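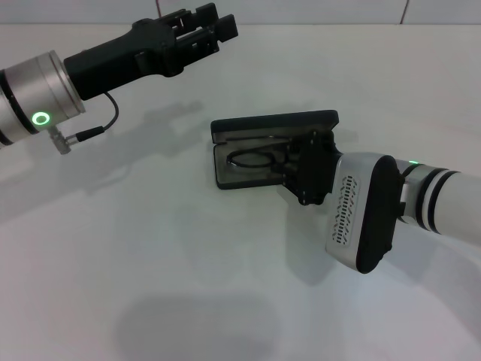 Última alteração: 2021-08-13

Regras para a mesa de dois braços: o que muda em setembro

A partir de setembro, a célula de dois braços de Brandport passa a trabalhar com a segunda versão das nossas regras internas. O texto foi revisto por Friederike Reuter com a equipa da Siqueira, e quem já fez a formação da primavera não precisa de a repetir. Pedimos, porém, que todos leiam os pontos seguintes antes do próximo turno.

A mudança maior está na zona comum, quer dizer, a parte da mesa onde os dois braços podem chegar. Quando uma pinça segura um objeto, a outra espera aberta e vazia até receber a ordem de avançar. O estojo de óculos preto, com os óculos dentro e a tampa levantada, é um bom exemplo de peça difícil: a pinça aperta a base e a tampa do mesmo lado, e a força deve ser a que está escrita na ficha do objeto. Não se aumenta a força durante a tarefa — se a peça escorrega, para-se e regista-se.

A luz verde no punho não é uma autorização para meter as mãos na mesa. Este ponto causou dúvidas nos turnos da Grirgate e por isso está agora escrito por extenso. Para tocar numa peça, o operador carrega primeiro na paragem, espera que os dois braços fiquem imóveis e só depois se aproxima.

Os cabos das pinças devem ter uma curva larga, sem tensão no conector. A verificação faz-se com os olhos e com a mão, no início de cada turno, e de novo depois de 144 ciclos. Aos 4000 ciclos o cabo é trocado, mesmo que pareça bom.

Sobre a mesa fica apenas o objeto da tarefa. Ferramentas, canetas e telemóveis vão para a prateleira.

As fichas dos objetos estão no Billby, na pasta 498. Comentários ao texto podem ser enviados a Friederike Reuter até ao fim do mês, de preferência com o número do ponto a que se referem.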